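Kokau Street Supper Club News

Well, friends, the evenings are stretching out again and the June supper is nearly upon us, so I wanted to put down a few words about the menu before the phone starts ringing. We had such a lovely turnout last time, and I still hear people talking about the lentil soup (the recipe is Harish Singhal's, and yes, he will share it if you ask him nicely and bring your own pencil).

We'll sit down at six on Tuesday, with long tables out in the yard if the weather is kind to us — and indoors, a bit elbow to elbow, if it's not. Plates are five dollars as before, and children under four eat free.
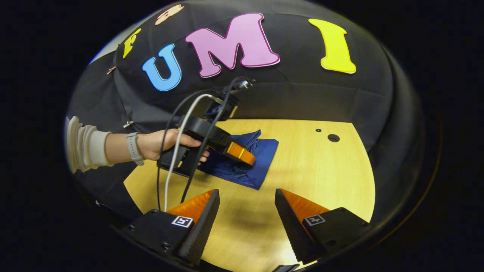 Tarun Chauhan wrote in to ask whether we might go back to passing the dishes family style, as the line at the serving table got awfully long and his rice was cold by the time he found a chair. I think he has a point, and we'll try it for the main course at least. Desserts will stay on the side table, so please put a label on anything with nuts in it.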